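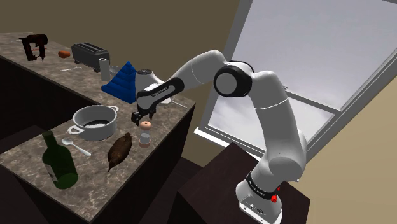
Arm stops short when I run the wrist view

Posted by galevia_k, 09/11/2024

I build a kitchen arm in our shared workshop and I test it first in simulation. From the side view everything is good, but with the wrist view my grasp script finds no object in 27 of 60 tries. Is it the light?
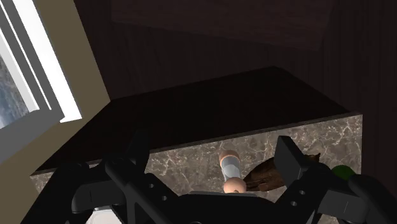 Ea Kirkegaard
I had this trouble in August with my own script. Check your exposure before you change the code. Your window is very bright and the dark counter top has almost no detail, so the detector has little to work with there. The rolling pin stands out well against the marble, so I would test with only that one first - then add the brown thing beside it.

Riis
mine was the same, lower the window light

Dindlow
Also mask out the fingers. They take a big part of the wrist view and my detector took them for objects. I masked them by hand in 12 poses and it was enough for me.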